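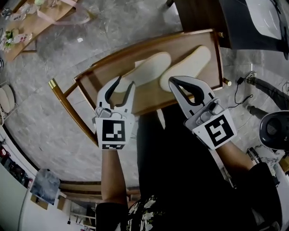
Low wooden tray with a raised rim, on the grey marble-patterned floor.

Duan cushioned insoles by Flestex: worn for 84 shifts

28 October 2022

I work on my feet in a bakery shop in Urnia. The floor is concrete with tiles on top, and by the middle of an afternoon my heels used to ache enough that I would stand with one shoe off behind the counter. I have tried gel pads, which slide forward, and a pair of stiff arch supports that went back after one shift. The Duan insoles cost me £19 from the shoe repair counter at Kulport and I paid for them myself.

They come in pairs, flat in a card sleeve, in full sizes only. I take a six and a half, so I bought the seven and trimmed it. There are cutting lines printed on the underside. The lines are faint and the one for my size runs very close to the next, so go over it with a biro first. Kitchen scissors will do the job, though the heel end is thick and needs a firm hand. Take the old insole out of the shoe before you start. If it is glued down, warm it with a hairdryer and peel from the heel.

The first week was not comfortable. They raise the foot more than I expected and my work shoes felt tight across the top until I loosened the laces by one hole. After that they settled. The foam under the heel is soft but does not bottom out, and the front half is thin enough to leave room for toes.
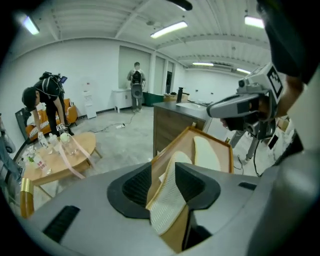
By the end of the first month the ache had mostly gone from the left heel and was less in the right. I am not saying they will do the same for everyone. My sister-in-law has the same pair and thinks they are ordinary. I also walk 800 metres from the bus each way, part of it uphill, and noticed no rubbing or slipping on the hill -- that was where the gel pads always gave up.

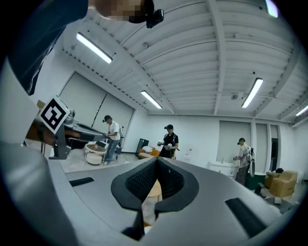
Fitting them is easier sitting down, and a low seat is better than a chair. You want your knee up and the shoe at hand height, so that you can get your fingers right down to the toe and smooth the front edge flat. The round, light wooden shape in the photo looks like the top of a stool, and a plain seat of that sort is what I use, with the shoe held between my knees. Push the toe end in first, slightly folded, then let the heel drop. If the edge curls up at the side you have not trimmed enough. Take off a sliver at a time.

Washing is by hand only, in lukewarm water with a drop of washing-up liquid. The leaflet says to leave them flat and away from a radiator. Mine take a night and most of the next day, so I have bought a second pair to swap over.

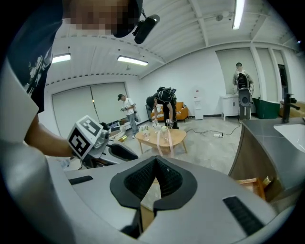
The one thing I would mark down is the powder. New Duan insoles have a fine white dusting on the underside, and it comes off on your hands and then on whatever you touch next. I got it all over my work trousers. A black T-shirt like the one in the picture would show it far worse, white print or no white print, so wear something pale for the trimming or wipe the insoles with a damp cloth beforehand. It was gone after the first wash.

Wear so far is fair. The cover has gone shiny under the ball of the foot and one edge has started to lift at the heel on the right side, by a few millimetres. The foam has kept its shape. The packet says to replace them every six months -- I expect to get that out of them.

For standing jobs on hard floors I would buy them again at this price. For running, or for narrow shoes, look for something thinner. Kulport will exchange an unopened pair within 90 days, but not once you have cut them, so check the size on the sleeve before you leave the counter.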